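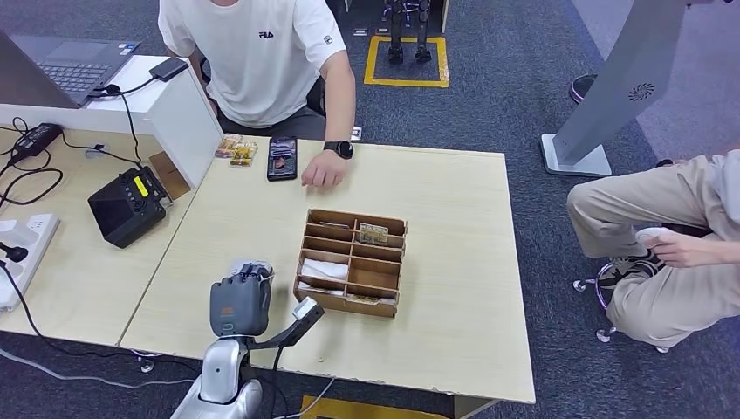
A wooden organizer on the sorting table, with snack packets and a phone towards the back edge.

Sorting small things: what a robot study can teach your junk drawer

The Nerus group in Werkthorpe spent the spring teaching a two-armed robot to put small household items into a divided tray. Their write-up is mostly for other labs, but the part on tray layout is useful to anyone with a messy drawer.

The method was simple. The robot was given one item at a time and had to place it in a named cell. They ran 234 placements with the tray in the middle of the table and the same number with it pushed to a corner. Misses were logged by item and by cell. The middle position had 21 misses, the corner had 23, so position mattered very little. What went in the cell mattered more.

Tips taken from the results:

Stand flat packets on edge. A packet leaning on a divider was picked up again more easily than one lying on the bottom of a cell. This works for tea bags, seed packets and sauce sachets.

Fold tissues and cloths so they stick up a little above the divider. You can then pull one out with two fingers.

Keep thin items out of the cells along the front. The front panel hides them, and the robot's camera lost them there more than anywhere else. So will you.

Leave one cell empty. The tray filled to the last cell gave the slowest times in the study.

Clear the table before you start. Phones and chargers go at the back edge or on another table. Cables too – a loose cord will catch the corner of a light tray and drag it.

Choose pale wood if you have the choice. Dark items show up well against it, though white paper less so.

One caution. The Thakur tray used in the second round had taller dividers and gave worse results with short items, so measure before you buy. For a kitchen drawer, dividers slightly lower than your shortest packet are best.

The group plans a longer run of 1,000 placements at its Hemcombe site, this time with cutlery and screws. We will add a section on screws when the numbers are in.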